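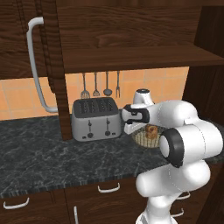 August, kurz nach 21 Uhr

So, die Schnitte von der Kasten-Serie sind endlich durch! Hat ewig gedauert, weil ich die Parvalbumin-Färbung zweimal ansetzen musste (beim ersten Mal den Erstantikörper 1:500 statt 1:5000 verdünnt, alles leuchtet wie ein Weihnachtsbaum, selber schuld). Zweiter Durchgang sieht sauber aus, wenig Hintergrund, Schicht 4 schön abgesetzt.

Gezählt habe ich im somatosensorischen Kortex, linke Hemisphäre, nur Schicht 2/3 und 4. Insgesamt 1.079 PV-positive Zellen über alle Schnitte. Davon haben rund 85 Prozent ein perineuronales Netz (WFA), der Rest ist entweder nackt oder so schwach, dass ich mich nicht festlegen wollte. Die schwachen stehen in der Tabelle mit Fragezeichen, bitte nicht einfach mitzählen, Ruben!

Was mich beschäftigt: bei den Tieren mit gestutzten Vibrissen wirken die Netze in Schicht 4 dünner, vor allem um die proximalen Dendriten. Könnte passen, könnte aber auch an der Fixierung liegen. Lieselotte hat diese Tiere perfundiert, als die Pumpe so komisch gestottert hat, und bei 3 davon war die Leber hinterher noch ziemlich rot. Ich würde die erst mal getrennt auswerten und dann schauen, ob der Unterschied stehen bleibt. Verblindet war ich übrigens nur halb - die Objektträger waren zwar kodiert, aber die schlecht perfundierten erkennt man sofort an den Erythrozyten in den Gefäßen. Muss so in die Methoden.

Patch-Rig: Ashwin hat heute Nachmittag noch Zellen aus Schicht 4 abgeleitet. Zugangswiderstand meistens ok, eine ist ihm nach der Hälfte des Protokolls weggelaufen. mIPSC-Frequenz bei den gestutzten scheint runterzugehen, Amplitude eher gleich, aber das sind so wenige Zellen, dass ich mich noch nicht freuen mag (ein bisschen freue ich mich doch). Er hat mit CsCl-Innenlösung gemessen, die alte Charge aus dem Gefrierfach. Osmolarität bitte vor dem nächsten Mal nachmessen, auf dem Röhrchen steht gar nichts.

Reinhold meinte beim Kaffee, wir sollten lieber gleich gepaarte Ableitungen machen, sonst wissen wir nie, ob weniger Synapsen da sind oder nur die Freisetzung schlechter ist. Hat er ja recht, aber dafür brauchen wir den zweiten Manipulator, und der driftet immer noch. Xiomara wollte sich das ansehen.

Noch offen:
WFA-Lektin nachbestellen, reicht höchstens noch für eine Färbung
Badtemperatur am Rig prüfen, Anzeige steht auf 37, das kann nicht stimmen
Kode für die Objektträger erst aufmachen, wenn Ruben seine Zählung fertig hat
Konfokal morgen ab 9 Uhr, 63er-Objektiv vorher putzen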